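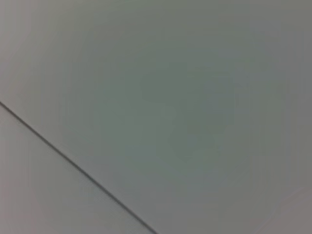 Robot maintenance technician – Padside

Onel is looking for a technician to join the small team that looks after the packing arms at our Padside site. The post is permanent, on a rotating shift pattern, and reports to the engineering manager.

In November one of our arms kept moving for nearly 2 seconds after the guard door was opened. No one was hurt. The cause was a worn door switch, which had been logged as faulty and left in service. The cell was shut down and the switches on the line were replaced. This post has been created to keep on top of that work.

You will:
test guard switches and emergency stops each week and record the results
trace and repair faults on arms, grippers and wrist cameras
take a cell out of use when a safety check fails – you will have the authority to do this without asking production first
help to write up faults for our insurers, Van der Merwe

You will need a recognised electrical or mechanical qualification and two years of fault-finding on moving machinery. Experience with Kistero controllers would be useful, but training is given. Some lifting and work at height.

Interviews will include a short practical test on a stopped machine.

To apply, send a CV and covering letter to the Padside office, quoting reference 54. Closing date: 9 Jun 2021.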